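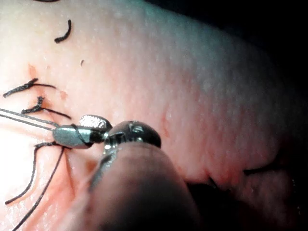 Two tied sutures on the practice tissue, with black thread.

Perel Suture Set – data card

Perel is a collection of close-up pictures of suturing on skin-like tissue. It was prepared by Belkadi for people who study how stitches and knots look at short distance. The first release was in May.

What is inside
2000 pictures, stored in 31 folders
400 of them have labels drawn by hand
4 labels: knot, tail, loose thread, mark on tissue

The label "tail" is for every end which leaves a knot, also when it is very short or frayed. A piece of thread that touches no knot is "loose thread".
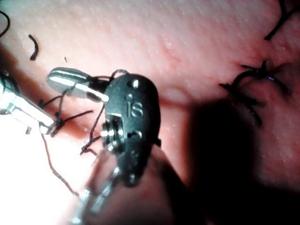

When strands cross each other many times, we did not try to separate them. The whole tangle has one outline, and the label file has the word "mixed" beside it – please leave these out if you measure thread length.

Known problems
Strong light makes some parts of the tissue white, and the edge of a stain is difficult to see there. Colour was not corrected.

Files
Labels are in Wirum format, version 4. The older Prolo files are still in the archive folder, but they are not updated any more.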